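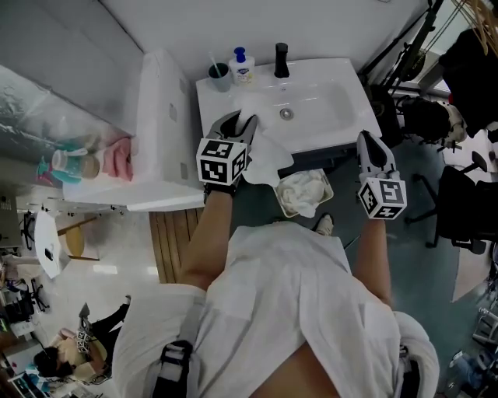

A white basin being wiped with a paper towel. The drain is the round metal part in the middle.

Cleaning a Wash Basin: What Happens and Why
Science at Home, Sheet 28
Text: Américo Esteves. Checked by Afonso Vieira. For readers aged 8 to 11.

A wash basin is used many times a day. Each time, small amounts of material are left behind on its surface. This sheet explains what that material is, how a cloth or towel removes it, and which parts of the basin need the most care.

Words you will need

Basin: the bowl that holds the water.
Rim: the raised edge that runs round the bowl.
Drain: the opening at the lowest point, where water leaves.
Tap: the part that lets water in. The upright or curved pipe is called the spout.
Residue: anything left on a surface after the water has gone.
Absorb: to take in a liquid. A towel absorbs water.

What is on the surface?

Three kinds of residue are found on most basins.

The first is soap film. Soap joins with minerals in tap water and makes a dull, pale layer. It is thin, but it holds on to dust and hair.

The second is limescale. This is a hard mineral, mostly calcium carbonate, that stays behind when water dries. In places with hard water, such as Mornton, limescale can build up round a tap within a few weeks. In places with soft water there may be hardly any.

The third is toothpaste. Toothpaste contains a fine powder that helps to rub teeth clean. When it dries on a basin it sets into small spots, which come off easily once they have been made wet again.

How wiping works

Wiping does two jobs. The towel rubs against the residue and loosens it. This is friction. The towel also picks the loosened material up and carries it away. A towel that only rubs and does not pick anything up will move the dirt from one side of the basin to the other.

Paper towel is made of plant fibres pressed into a sheet. There are tiny gaps between the fibres, and water is drawn into them. This movement of water into narrow gaps is called capillary action. When all the gaps are full, the sheet cannot take in any more, and a fresh one is needed. 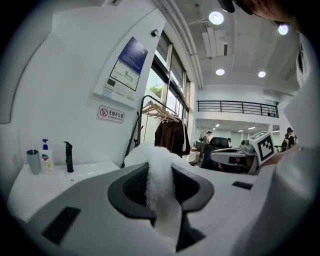

A fluffy towel has many fine fibres standing up from its surface. Soap, a cup and the tap are at the basin behind.

A fabric towel uses the same action but in a different form. Many fluffy towels are covered in small loops of thread, called pile. The pile gives the towel a much larger surface than a flat cloth of the same size, so there are more places for water to go. A fluffy towel is a good choice for drying. For scrubbing at a hard spot, a flatter cloth is better, as the pile bends over when it is pressed.

Order of work

1. Ask an adult which cleaner may be used. Never mix two cleaners. Some mixtures give off a harmful gas.
2. Move the cup, the toothbrush and the soap off the ledge. Residue collects under them.
3. Wet the whole surface with warm water.
4. Put a small amount of cleaner on the cloth – 4 millilitres is enough for one basin.
5. Wipe the ledge and the base of the tap.
6. Wipe the rim, going all the way round in one direction.
7. Wipe the bowl from the top down to the drain.
8. Rinse with clean water.
9. Dry everything, the tap last.
10. Put the objects back.

The order goes from high to low because water and loose dirt run downwards. If the bowl is cleaned first, dirty water from the ledge will run into it and the bowl must be cleaned again.

Drying matters more than most people expect. Limescale forms from drops that are left to dry by themselves. On a black tap the marks are pale and easy to see. On a white basin they are still there, but they are harder to find. Try looking along the surface from one side with a lamp switched on.

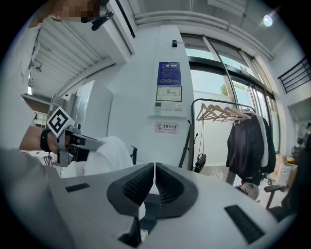
A crumpled cloth. Air cannot easily reach the inner folds.

After the work: the cloth

A used cloth holds water and residue. If it is left in a heap, the folds in the middle stay damp for a long time, and bacteria grow well in damp places. Rinse the cloth, wring it out, open it flat and hang it up. Cloths used in a bathroom should be kept apart from kitchen cloths. Paper towel goes in the bin. It must not go down the toilet, as it does not break up in water as toilet paper does.

Something to try

You need two small cloths of the same kind, a tray and some water.
Wet both cloths and wring them out by the same amount. Leave one in a ball on the tray. Hang the other up flat in the same room. Feel both cloths every hour and write down whether each is wet, damp or dry.
Which one dries first? Repeat the test with a folded cloth and see where it fits between the other two.

Next sheet: Why Soap Makes Bubbles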